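Des nouvelles de l'atelier Tunard

Chers amis, chères amies de la lettre,

Je vous avais promis au printemps de revenir vers vous dès que la collecte aurait pris son rythme, et puis les semaines ont filé, comme elles filent toujours ici quand on a les mains occupées. Me voici donc, ce 19 nov. 2022, avec une tasse de thé trop infusé et beaucoup de choses à raconter (vous êtes prévenus, Lilla m'a déjà dit que c'était long, et elle n'avait lu que la moitié).

Pour ceux qui nous ont rejoints depuis peu : Tunard, c'est notre projet d'apprentissage par démonstration. On ne programme pas les gestes un à un. On les fait nous-mêmes, avec une pince tenue à la main qui porte sa caméra, on les enregistre, et le modèle apprend à partir de ces enregistrements. Dit comme ça, c'est l'affaire d'une phrase. Dans la pratique, ce sont des journées entières à saisir, soulever, déplacer, reposer, recommencer, et à se demander si l'on n'a pas déjà fait exactement le même geste juste avant le déjeuner.

Nous en sommes à 699 démonstrations enregistrées depuis le mois de mai, dont 531 ont passé la relecture. L'objectif de la première étape était de 600 démonstrations validées, il nous en manque donc encore un peu, et je préfère vous le dire tout net que de vous annoncer le premier chiffre en gros caractères ! Celles qui ont été écartées ne sont pas perdues pour autant. Siiri les garde dans un dossier à part, avec un mot pour chacune : « main trop rapide », « objet hors champ à la fin », « fermeture en deux fois ». Ce dernier motif revient souvent. Quand on hésite, on serre un peu, on relâche, on resserre, et le modèle, qui est un élève très appliqué, apprend l'hésitation avec le reste.

C'est d'ailleurs ce qui nous a valu notre grande discussion de la saison. Esko Partanen tenait à des gestes propres, toujours la même approche, toujours la même vitesse, pour que les premiers entraînements soient lisibles. Pirjo Vainio, elle, voulait de la variété tout de suite : des prises un peu de biais, des objets posés de travers, des corrections en cours de route. On en a parlé longtemps, on en a parlé pendant le repas, on en a reparlé en rangeant. Finalement nous avons partagé les séances. Le matin, des prises régulières selon la fiche d'Esko. L'après-midi, chacun varie l'angle et la position de départ, et corrige s'il le faut, à condition de le signaler dans le journal. Pour le moment ce partage convient à tout le monde, et les relectures vont plus vite depuis que l'on sait à quoi s'attendre en ouvrant un fichier.

Les pièces en plastique vert vif ont pris une place que je n'avais pas du tout prévue dans notre quotidien. Elles se repèrent bien sur les enregistrements, c'est un bonheur à la relecture, mais selon le côté par lequel on les prend, ce n'est plus du tout le même exercice. De face, on a toute la forme sous les yeux. Par la tranche, il ne reste qu'une bande étroite entre les deux doigts de la pince, et il faut se fier à ce que l'on sait de la pièce autant qu'à ce que l'on voit. Niilo Eskola a proposé d'en faire une série à part, « prises par la tranche », et je trouve l'idée très bonne. Si le modèle ne rencontre ces vues-là que par accident, il n'a aucune raison de bien s'en sortir.

Un mot sur les garnitures des doigts, puisque plusieurs d'entre vous m'ont écrit à ce sujet après la dernière lettre. Oui, elles s'effilochent. Non, nous ne les changeons pas à chaque fois. Nous avons décidé de noter leur état au début de chaque séance, et de garder volontairement des enregistrements faits avec des bandes usées, à côté d'autres faits avec des bandes neuves. Une pince qui travaille finit toujours par avoir les bords un peu en bataille, et j'aime autant que le modèle en ait vu.

Côté partenaires, Lahtinen nous prête une seconde salle à partir de l'étape suivante, avec un autre éclairage et d'autres tables, et je ne saurais vous dire à quel point cela nous fait plaisir. À force d'enregistrer dans les mêmes murs, on finit par ne plus savoir ce que le modèle a appris de l'objet et ce qu'il a appris du décor. L'équipe de Curkunville, de son côté, relira une partie de nos fichiers sans connaître nos propres notes, et nous comparerons ensuite. Lilla Somogyi prépare les lots. Si vous recevez d'elle un message très bref avec un lien et trois mots, c'est normal, elle écrit comme cela quand elle est concentrée !

Pour celles et ceux qui souhaitent venir essayer, nous ouvrons de nouveau des demi-journées de collecte. Il n'y a rien à savoir d'avance. On commence par 2 séries d'essai qui ne sont pas conservées, le temps que le poignet comprenne, puis on passe aux vraies. Prévoyez des manches près du corps, les manches larges passent devant la caméra. Écrivez à Pirjo pour choisir votre créneau, et dites-lui si vous êtes gaucher ou gauchère, car il nous manque beaucoup de démonstrations de la main gauche.

La prochaine lettre parlera du premier entraînement complet et des fiches de relecture, que Siiri est en train de reprendre de fond en comble. D'ici là, prenez soin de vous, et merci pour vos messages, je les lis tous, même quand je tarde à répondre.

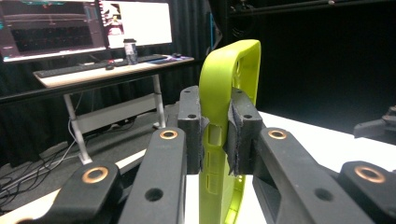
Et j'allais oublier : les comptes rendus des séances de mai sont enfin relus, Niilo les envoie à qui les lui demande.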